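Search this site Enter keywords Go

Does the flour matter? A report on shop claims about scones

Desta Gebru
Food and Society, second-year project

Why I chose this

The packet of Weldu self-raising flour in our kitchen says it gives "a taller, lighter scone, just as they were made in the farmhouses of old". I doubted both halves of that sentence. The second half is hard to test but easy to look into, so I began there.

Self-raising flour is a nineteenth-century product, and baking powder as we know it isn't much older. Before that a scone was a flat, round thing cooked on a griddle, often made with oats or barley and cut into wedges. Whoever lived in the farmhouses of old would have had trouble recognising the tall one on the packet. I wrote to the maker asking which farmhouses were meant. I got a reply thanking me for my interest and a voucher for 90p.

What I did

I baked 3 batches in the teaching kitchen at Gustudham, one with Weldu flour, one with Tradis flour (the cheaper one) and one with plain flour and my own baking powder. The recipe was the same each time apart from the raising agent: 200 g of flour, butter rubbed in, a spoonful of sugar, milk to bring it together. I used the same cutter and tried to pat the dough to the same thickness. I say tried, as dough doesn't hold still for a ruler.

Tasting was done by 17 people from my year and the year above. They were given a piece of each on a plain plate and asked which they liked best and which they thought was the expensive one. They weren't told what the claim on the packet was.

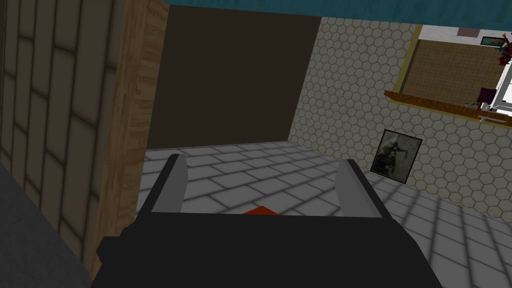
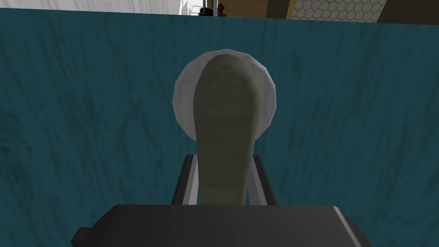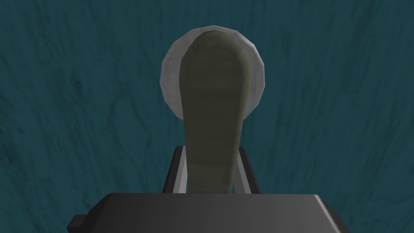 I had planned to have a fourth batch made with Flevulel, the baking powder sold in the small tins, but the shop had run out and I didn't want to stretch the work over another month. It's a gap, and I would fill it before claiming anything about baking powders in general.

Results

The Weldu scones were a little taller than the others. Before anyone at the company gets excited, the tallest single scone in the whole project came from the Tradis batch, and so did the flattest. The position on the tray seemed to make more of a difference than the packet. Those at the back rose lopsided every time.

On taste, the votes were spread widely enough that I wouldn't like to name a winner. Several people picked the plain flour batch as the expensive one. One said it had "a proper wheaty flavour", which I can't explain, and I'm not convinced she could either.

What is wrong with my test

Quite a lot. My hands got quicker as I went along, so the last batch was probably handled less than the first. The oven door was opened by someone looking for a roasting tin. The tasters talked to each other, although I had asked them not to, and once one person had said "dry" the word went round the table. I also served the scones without jam or cream, and hardly anyone eats them like that at home.

What I think now

I don't believe a batch of scones can settle whether one flour is better than another, and I'd be wary of any advert that says it can. If I did it again I would bake each batch on several occasions, change the order, and keep the tasters apart. I'd also weigh the milk. I measured it in a jug and the jug's markings have mostly worn off.

I spent the voucher on butter.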